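4. Sorting and storing your sets

The Rikis play kitchen ships with more parts than most homes have room for, and the box it comes in will not survive being opened twice. The printed insert suggests keeping it. We suggest you don't bother.

4.1 Before you start

You need a bin with a flat floor, a damp cloth, and the parts list from section 2. The full Rikis set has 134 pieces. Check them against the list on the first day, while you can still return the set to the store.

Note: Dunne sells a "storage system" for this set. We tried it for a month. It is a bin with a lid and a sticker.

4.2 Putting the set away

1. Pull out anything with a battery. The toy register and the stove knob panel each take 2 AA cells. Remove the cells if the set will sit unused past October.

2. Wipe each food piece with the damp cloth. The insert says "self-cleaning surface." Wipe them anyway.

3. Let the pieces dry on a towel. Overnight is plenty.

4. Put the large foods in first, in one layer, so a child can find them without dumping everything out. A bin with flared sides is easier to reach into than a straight one, and scuffs inside it do no harm.

The toy eggplant is a good test of bin size. If it can lie on the floor of the bin with its green stem clear of the wall, the other large foods should fit too.

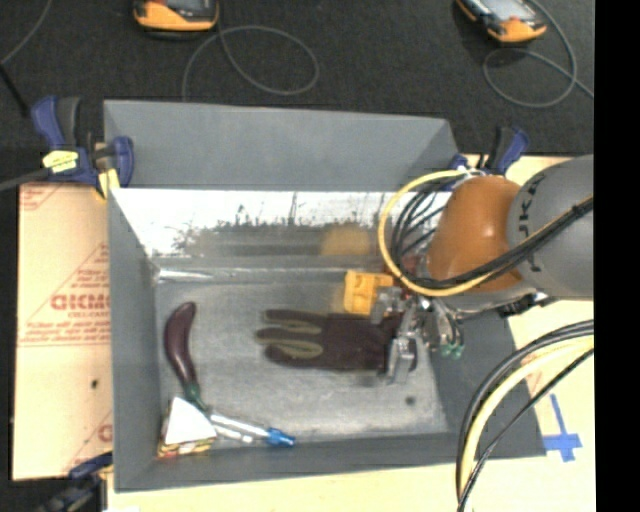
5. Bag the small parts separately. Any zip bag will do. The color-coded pouches from Vakthorpe cost roughly 6 dollars and the colors match nothing in the set.

6. Store the bin on a low shelf or on the floor.

Caution: Keep the bagged small parts away from children under three, whatever the age label on the outer box says.

4.3 Claims we could not confirm

Skumari, the importer, states that the paint will not fade in sunlight. We have no test results for this. Keep the bin out of direct sun.

The insert also says missing pieces are replaced free. Ask for that in writing before you count on it.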